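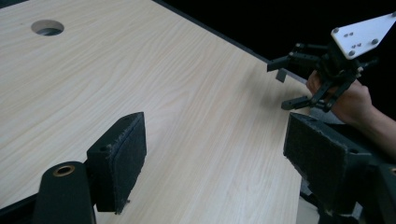 A tabletop at the Skamus Harriers clubrooms, where members take breakfast after the early run.

Club profile: Skamus Harriers and the six o'clock run

The Skamus Harriers have shared the clubrooms at Hauksdóttir Oval with a cricket club and a bowls section for most of their existence. They entered cross-country championships in winter and held a handicap series in summer, and their membership was made up largely of people who had run competitively at school. Seven years ago the club introduced a morning run for shift workers, followed by a cooked breakfast. It is now the best attended activity on the club's calendar.

Grerkholm Regional Sport spoke with the club's running coordinator, Ohemaa Appiah, for its series on participation among adults who do not compete. Ms Appiah trained as a nurse and worked nights for eleven years at the district hospital before taking up her present part-time position with the Harriers.

She described her own introduction to the club as accidental. "I used to drive past the oval on the way home from work and there would be no one on it," she said. "I was awake, the sun was coming up and I had nothing to do until the children left for school. I started doing laps in my work shoes. After a fortnight I bought proper ones."

A colleague from the hospital laboratory, Asger Damgaard, joined her a month later, and between them they persuaded four others. The group ran without any connection to the Harriers until the club's then president, Svend Hjaltadóttir, noticed that the gate was being left unlatched and came down one morning to find out who was responsible.

"Svend was quite stern about the gate," Ms Appiah said. "Then he asked how far we were running and whether we were insured. We weren't, and I don't think it had crossed our minds. He signed us up as social members on the bonnet of his car."

The session begins at six o'clock in the morning, four mornings a week. Participants choose between a loop of three kilometres around the oval and the adjoining creek path, and one of eight kilometres that continues through Bullov Reserve and returns by the railway footbridge. Times are not recorded. A lead runner and a tail runner are appointed for each loop, and both carry a telephone and a whistle. The tail runner has a list of everyone who has signed out and does not come in until the last person on it is accounted for.

Breakfast is served from seven. The menu is eggs, toast, baked beans and porridge, with a vegetarian curry on the last session of each month. Ms Appiah was firm that the meal should be regarded as part of the program.

"If you have worked all night, you go home to a house where everyone is getting up," she said. "You eat standing at the bench and go to bed. We had people who hadn't sat down to a meal in company for weeks at a time. The run gets them here, and I would say half of them stay for the table."

Mr Damgaard, who was present for part of the interview, put the proportion higher. He noted that a small number of regulars attend the breakfast only, and that the club has never objected. "They pay their five dollars," he said. "One of them has a knee. He does the toast."

The club has 589 members across all categories, and the social category accounts for the greater part of the growth since the morning run was adopted. In the most recent membership year the sign-on book recorded 2658 attendances at the six o'clock session. Sille Skov, who keeps the book and prepares the club's annual return, advised that the figure excludes children and anyone who came for breakfast alone.

Ms Skov joined the group as a bus driver on the first roster out of the Skamus depot. She had not run since primary school and said that she had expected to be asked to leave. "I walked the short loop for the whole of the first winter," she said. "The tail runner walked it with me and talked about her tomatoes. By spring I could run to the footbridge and back, so I moved over to the long loop and regretted it for several weeks."

Asked whether the established members had welcomed the change, Ms Appiah chose her words with some care. The Harriers had a strong competitive record, she said, and there had been concern that the club's coaching hours and equipment would be stretched. A particular difficulty arose over the hot water system, which could not supply the showers after the morning run and again for the squad that trained at half past eight.

"There was a sheet of paper on the shower door with a great many comments on it," she said. "I kept it. Some of them were very funny and some were not. In the end we applied for a grant, and the club put in a second unit. It cost $3124 with the plumber, and I have not heard a word about showers from that day to this."

Relations have since improved to the extent that several members of the competitive squad act as lead runners on the long loop, using it as a recovery session. Bjartur Kvaran, a former regional champion over ten kilometres, has led the group through Bullov Reserve on most of its winter mornings. Mr Kvaran told this publication that he had been doubtful at the outset.

"I thought it would be a breakfast club with a bit of jogging," he said. "Well, it is. But I was running on my own at that hour in any case, and I was not enjoying it as much as I told people. My times have gone backwards by a minute or so. I can live with that."

The club caps each session at 50 runners. The limit was set after a spring morning on which a much larger group met cyclists on the creek path, and it is applied by means of numbered tags handed out at the door. When the tags are gone, later arrivals may run laps of the oval, where no cap applies. Ms Appiah acknowledged that the arrangement is not popular with people whose shifts finish at six, and said that the club holds back ten tags until a quarter past the hour for those coming directly from the hospital and the cannery.

Winter presents a separate set of problems. The creek path is unlit beyond the pumping station, and head torches are compulsory from May until the end of August. The club lends them at no charge and asks that they be returned to the charging shelf. In July the short loop is moved on to the oval, where the training lights can be used until seven under the club's agreement with the council.

Fatigue is the matter Ms Appiah raises most often with newcomers. Anyone who has come off a double shift is asked to walk, and drivers who feel drowsy after eating may use the two recliners in the first aid room. "I have driven home in that state and I know how foolish it is," she said. "We would much prefer you slept here until ten. The bowlers know to be quiet in the corridor."

She intends to begin an evening equivalent for people starting work at ten o'clock at night, provided that a kitchen roster can be filled. Mr Damgaard has agreed to lead the first month. There is also interest from a group of bakers at the northern end of the shire, whose working day ends at four in the morning, and for whom the Harriers have so far been able to offer only a key to the gate.

Ms Appiah still runs the long loop twice a week, generally towards the rear. She no longer works nights, and her alarm is set for a quarter past five. "My husband regards it as a sort of illness," she said. "He comes for the curry, though."

The six o'clock run at Hauksdóttir Oval is open to adults of any ability. New participants should arrive by ten minutes to six to complete a sign-on form and collect a tag. The first three visits are free of charge, after which social membership of the Skamus Harriers is required. Breakfast is five dollars, payable at the kitchen window. Dogs may be brought on the short loop on a lead and are not permitted in the clubrooms.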